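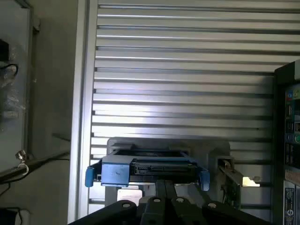
파란 플라스틱 트레이에 물린 하드디스크. 양쪽으로 튀어나온 탭까지 파랗다.

칼럼 > 손으로 쓰는 물건들

파란색은 만져도 된다는 뜻이다

나는 중고 데스크톱을 좋아한다. 더 정확히 말하면 중고 사무용 데스크톱의 속을 좋아한다. 유리 옆판에 무지개 조명을 두른 게임용 본체도 멋있지만, 내 가슴이 뛰는 건 관공서나 학원에서 몇 년씩 책상 밑에 있다가 나온 시커먼 타워의 옆판을 열 때다. 먼지 냄새가 훅 올라오고, 그 안에 파란 플라스틱 조각이 군데군데 박혀 있다. 아, 이 파란색!

사무용 컴퓨터를 몇 대 뜯어 본 사람이라면 금방 알아차린다. 파란 손잡이, 파란 걸쇠, 파란 레일. 제조사마다 색은 조금씩 달라도 생각은 비슷하다. 사람이 손을 대야 하는 자리에 색을 칠해 두는 것이다. 나는 이걸 처음 이해한 날 좀 감동했다. 설계한 사람이 얼굴도 모르는 나한테 "여기를 잡으세요" 하고 말을 걸어 준 셈이니까. 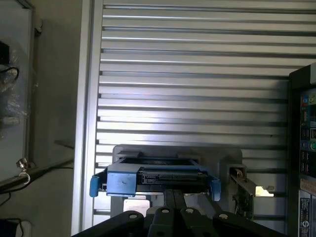
그중에서도 제일 좋아하는 부품을 꼽으라면 망설임 없이 하드디스크 트레이다. 사람들은 메모리나 그래픽카드 이야기만 하는데, 나는 이 소박한 플라스틱 틀이야말로 데스크톱 설계의 백미라고 생각한다. 잘 만든 트레이는 드라이버 없이 디스크를 품고, 살짝 휘었다가 제자리로 돌아오면서 딸깍 소리를 낸다. 이 딸깍이 정말 좋다. 나사 네 개를 조이다가 하나를 파워 밑으로 떨어뜨리고 본체를 통째로 뒤집어 흔들어 본 사람은 내 마음을 알 것이다.

몇 해 전 동네 수리 모임에서 만난 코피 키예이(Kofi Kyei) 씨와 이 문제로 한참 다툰 적이 있다. 키예이 씨는 나사파다. 플라스틱은 언젠가 부러지고 나사는 남는다는 것이다. 그러면서 제라센(Zerasen)이라는 상표가 붙은 묵직한 철제 브래킷을 꺼내 보여 주는데, 솔직히 튼튼하긴 했다. 나도 질세라 트릴레저(Trilleser) 케이스에서 빼낸 트레이를 꺼냈고, 둘이서 디스크를 끼웠다 뺐다 하면서 저녁을 다 보냈다. 결론은 안 났다. 나는 아직도 트레이 편이다. 부러지면 트레이만 새로 구하면 되지 않나. 트레이를 한 상자 모아 둔 사람의 말이라 좀 편파적이긴 하다.
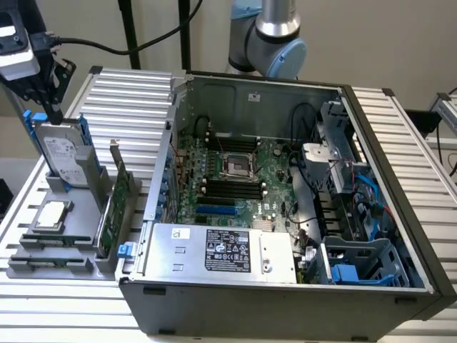
옆판을 뗀 타워와 그 왼쪽의 회색 거치대. 디스크, 확장 카드, CPU, 메모리가 저마다 자리를 잡고 있다.

트레이만큼이나 권하고 싶은 것이 부품 거치대다. 예전에 나는 떼어 낸 부품을 신문지 위에 늘어놓았다. CPU 옆에 커피잔이 있고 메모리 위에 드라이버가 굴러다니는 식이었다. 그러다 남이 쓰던 거치대를 200그램짜리 나사통과 함께 얻어 왔는데, 그날로 작업이 달라졌다. 세울 것은 세우고 눕힐 것은 눕힌다. 칸이 비어 있으면 아직 본체 안에 있거나 내가 어디 흘렸다는 소리다. 거치대가 물어봐 주니 외울 필요가 없다.

본체는 눕혀 놓고 만지는 게 좋다. 세운 채로 한 손을 집어넣고 끙끙대는 분들이 많은데, 제발 눕히시라! 눕히면 보드가 책상 위 지도처럼 펼쳐진다. 소켓이 있고, 메모리 슬롯이 줄지어 있고, 케이블이 어디서 나와 어디로 숨는지가 한눈에 들어온다. 나는 분해보다 이렇게 내려다보는 시간이 더 길 때도 있다. 차 한 잔 마시면서 30분쯤은 금방 간다.

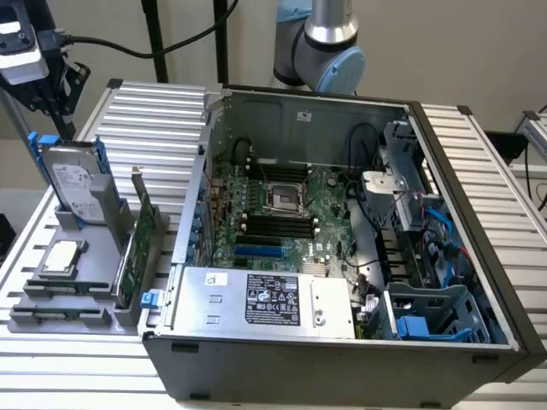 눕혀 놓은 본체. CPU 소켓은 비어 있고, 은색 파워에는 검은 라벨이 붙어 있다.

컴퓨터를 여는 일을 무서워하는 사람이 여전히 많다. 그 마음도 이해한다. 초록색 보드는 확실히 함부로 만지면 안 될 것처럼 생겼다. 하지만 전원을 빼고 몸의 정전기만 신경 쓰면, 디스크를 바꾸고 메모리를 더 꽂는 정도는 자전거 바퀴에 바람 넣는 일과 크게 다르지 않다. 학교에서 한 번쯤은 해 봤으면 좋겠다. 납땜이나 코딩보다 먼저, 낡은 타워 한 대를 눕혀 놓고 걸쇠를 찾아 눌러 보는 수업 말이다. 폐기할 사무용 본체는 어느 학교에나 있을 것이다.

요즘 나오는 얇은 기기들에는 이런 걸쇠가 드물다. 접착제로 붙이고 별 모양 나사로 잠근다. 가볍고 예쁘다는 건 인정한다. 그래도 나는 손가락 넣을 자리를 남겨 둔 물건에 훨씬 정이 간다. 6월에 판크하우저(Fankhauser) 중고 타워를 한 대 더 들이기로 했다. 판매 글 사진 구석에 파란 레일이 살짝 보여서 값도 안 깎고 바로 연락했다.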